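The Stotonberg Module

The contract called for a compliance course of 45 screens, delivered in April, playable on the tablets the client already owned. The client was Stotonberg, a maker of grain dryers founded in 1887. The course was titled Safe Entry to Enclosed Spaces. The previous version had been built in a tool called Brillar, by a contractor who had since stopped answering email.

Raelene Pryor opened the source file at 7:40 in the morning and wrote down what she found.

The file had one master layout and 26 local copies of it. Each copy differed from the master by a small amount: a button moved four pixels, a font one size down. The Next button on screen 12 was a picture of a Next button, with a transparent shape over it that carried the link. The quiz wrote its score to a variable named score2. There was also a variable named score, which was set to zero when the course opened and never read again.

She entered all of this in a spreadsheet, one row per defect, with columns for screen, severity and proposed fix. In the severity column for the variable she typed "low," then changed it to "unknown."

Her manager at Harawira, the firm that held the contract, wanted a recommendation by noon. There were two options. They could repair the Brillar file and republish it, or they could rebuild the course in Busmont, which was newer and produced pages that resized themselves. Repair was cheaper if the file was sound. Rebuilding was cheaper if it wasn't. The spreadsheet was supposed to settle the matter, and at 10:15 it did not.

She published the old file to the test server and took the course as a learner would. Screens 1 through 30 behaved. Screen 31 asked the learner to put the steps for entering a grain bin in order by dragging them into slots. She dragged them into the correct slots. The course told her to try again. She tried the same order a second time and it accepted her answer.

She reset the browser and repeated the test. Correct order, rejected. Correct order, accepted. She reset again and entered the steps in a wrong order, with "Enter the bin" ahead of "Lock out the auger." Rejected. She entered the same wrong order once more. Accepted, with a green check mark and a short chime.

The logic panel for screen 31 explained it. The trigger on the Submit button read: if attempts equals 2, show correct layer. There was no condition on the order of the steps. The screen had never checked anything. It counted clicks.

She looked at the publish history. The course had been live for 3 years. Every learner who had reached screen 31 had been told they were wrong, whatever they did, and then told they were right. She exported the completion records from the test copy the client had sent over. The pass rate on that screen was one hundred percent. A note in the client's last annual review described it as the strongest item in the course.

She added a row to the spreadsheet. Screen 31. Severity: critical. Under proposed fix she wrote "Rebuild," and then she sat for a while with her hands off the keyboard.

A second note was stored with the screen, in a comments field that did not publish. It was dated by version only. It said: "Drag and drop won't evaluate on old tablets. Temporary. Put real check back before launch." There were no initials on it.

She opened the version before that one. The real check was there, six conditions long, carefully nested. Each step had its own feedback line. The one for locking out the auger said: "This comes first. The auger can start from a switch you cannot see from the bin." Someone had written that line, tested it, found that it failed on the hardware, and taken it out until there was time to fix it. She copied the line into a text file and saved it.

At 11:30 she called her manager and told him to rebuild. He asked whether Busmont handled drag and drop on the old tablets. She said she had tested it the week before with the practice lesson that shipped with the trial license, a sorting exercise for warehouse staff. It had worked on all of them. He asked her to forward the lesson so he could see it run. She sent him the package and stayed on the line while it loaded.

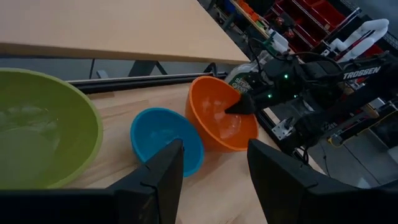
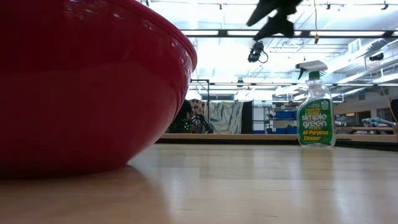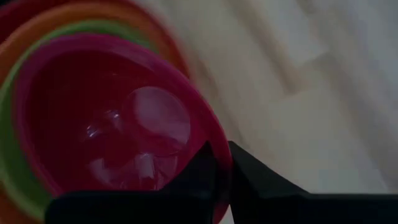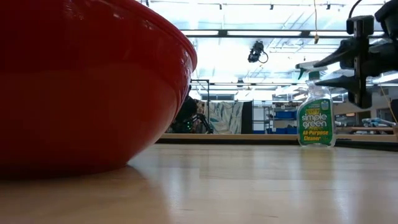 "It scored me wrong," her manager said.

"Were you wrong?"

He was quiet. She could hear him tapping the screen. "Yes," he said. "I did it again the same way and it still says I'm wrong."

"Good," she said.

He asked how long the rebuild would take. She read him the estimate from the bottom of the spreadsheet, and he repeated it back to her in the tone he used for numbers he would have to say to somebody else. Then he asked what they were going to tell Stotonberg about the people who had already passed.

She had drafted that part before calling. It was two paragraphs. The first described the fault and gave the trigger text word for word. The second recommended that all existing completions for the module be set to expired on the day the new one went live, and that until then supervisors go over the entry steps in person. He asked if the second paragraph could be made softer. She said it could be made shorter. She took out one adjective and sent it to him.

In the afternoon she started the new file. She set up a single master layout and named the variables before she used them. She built screen 31 first, out of order, on a blank project with nothing on either side of it. When the six conditions were in, she pasted the saved line under the third one, read it, and moved it up to the first.

Then she ran the screen and put the steps in the wrong order, twice.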